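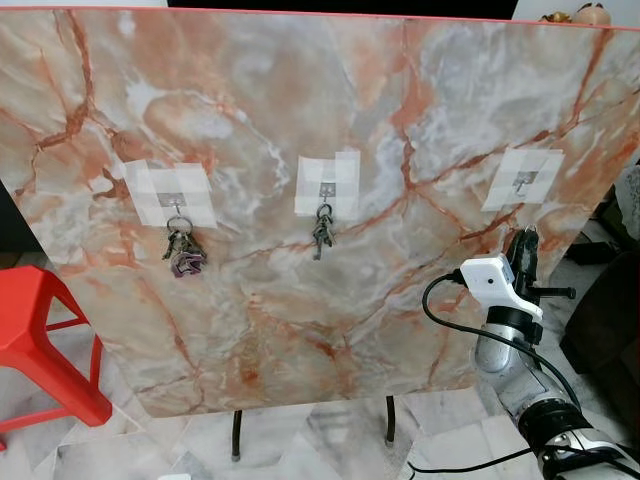
3 min read

GINELHAM, June. Liron, the homewares maker that has spent years selling people places to put things, has turned its attention to the thing people put nowhere in particular. Its new range, Entili, is a set of small adhesive hooks for keys, and it goes on sale this month through the company's own shop in Ginelham and by post.

The idea is an old one. You come in, you hang up your keys, and in the morning they are where you hung them. Liron accepts that mankind had the hook some time ago. The parish history has an innkeeper of Ginelham fined in 1734 for locking a carrier out of his own stable, having mislaid the key, so the need was plainly there too.

Entili hooks have a square base in silver-grey and a short curved prong. They go up without a drill, which will please anyone who rents, anyone who has met their own wall from the inside, and anyone who has been promised a shelf since last spring. The prong is short on purpose. Liron tried a longer one and found that people hung coats on it, then bags on the coats, and then rang up about the plaster.

For the launch display the company has put three hooks on an upright board with a glossy marble pattern, pale grey and cream with rusty orange veins, standing on thin black legs. Each hook is mounted on its own patch of white masking tape. One holds a fat bunch of keys with a purple charm on the ring, one holds a smaller set, and the third is free. Anyone who shares a house will know whose hook that is.

The tape is part of the suggested method. Before committing to a spot, Liron advises customers to lay down a few overlapping strips of ordinary masking tape, put the hook on top and live with it for a while. Hooks that look sensible at noon can turn out to be behind the door once somebody opens it. When the household has finished arguing, the tape comes off and the hook can go up on the bare surface, cleaned and dried first. Heavy bunches should wait for that stage. Tape is for making up your mind.

The range was put together after the Virnska trial, in which Liron gave hooks to 100 households on the Virnska estate and asked them to keep a note of where their keys spent the night. Before the hooks arrived the favourites were a coat pocket, the fruit bowl and the outside of the front door. By the end of the trial 70 of the households were using their hooks every day. The rest had mostly found another use for them, and the company has now seen more tea strainers hung up than it expected to in its lifetime.

Several households asked for a hook with a name on it. Liron has decided against this for now, on the grounds that it makes bad feeling when the wrong keys turn up there. Instead it suggests a bright charm or fob, which can be seen from across a hall and costs less than a quarrel. Charms are not included, as the trial also showed that no two people in any one house can agree on a nice one.

Spacing is left to the customer, with one piece of guidance: leave more room than you think. Keys hang wider than they lie, and two full bunches side by side will knit themselves together overnight. A hand's width between hooks is usually enough. The instruction sheet says so in large type, and runs to a single side of paper.

The first batch is 3000 hooks, sold in packs of three. Refills for the sticky backs will be sold separately. Hooks may be moved to a new place with a fresh backing, and old backings should be peeled away slowly by someone in a good mood.

Entili hooks are suited to tiles, painted wood, glass and other smooth, hard surfaces. They are not suited to wallpaper, bare brick or the side of a caravan, all of which were tried in Virnska by people who had read the sheet.

Press samples are available on request from the Liron press desk in Ginelham. Please say how many sets of keys you have, and how many of them you can still match to a door. The desk is open until 4 pm and will close a little early in the first week, while the locks are being changed.

ENDS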